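Progress report to Benura, second period
2022-10-29
Prepared by Kibet Nyaga

1. Where the work stands
The Sokol bench has been recording handling tasks since September. We have 1433 usable recordings. The plan assumed that number would let Dranico start training the packing arm, and I am less sure of that than I was. Most of the work is still a person with a gripper in each hand, lifting small goods over a bowl on a stand and putting them down again.

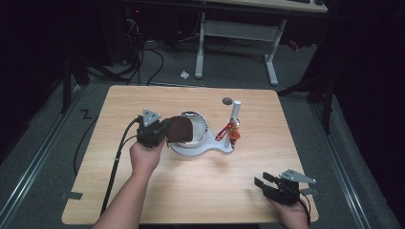
2. What changes for the staff
Two packers have moved to the bench for half of each shift. The proposal called this "upskilling". I would call it different work, and slower. Kiprono Athumani, who runs the shift, reports up to 20 minutes lost at each changeover, and the packing line has not been given cover for it. Soft items with a zipper take the most patience.
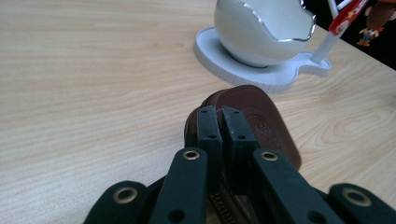 Leather case held between the finger pads, Sokol bench.

Both packers asked what happens to their posts once the arm runs on its own. I had no answer to give them and would like one from Benura in writing.

3. Equipment
The grippers are holding up. Wrist strain is a bigger worry – both packers raised it, and the Flitumard software has no way to log rest breaks, so we keep them on paper.

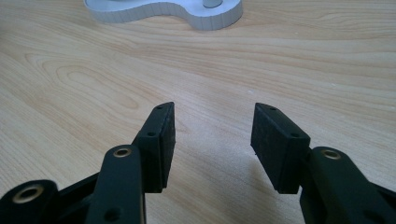

We have asked Flitumard for a fix twice and been told it is on their list. Until it arrives I don't want to lengthen the sessions, even if that pushes back the Dranico handover. The budget is unchanged apart from the cover for the line, which Kiprono will cost separately.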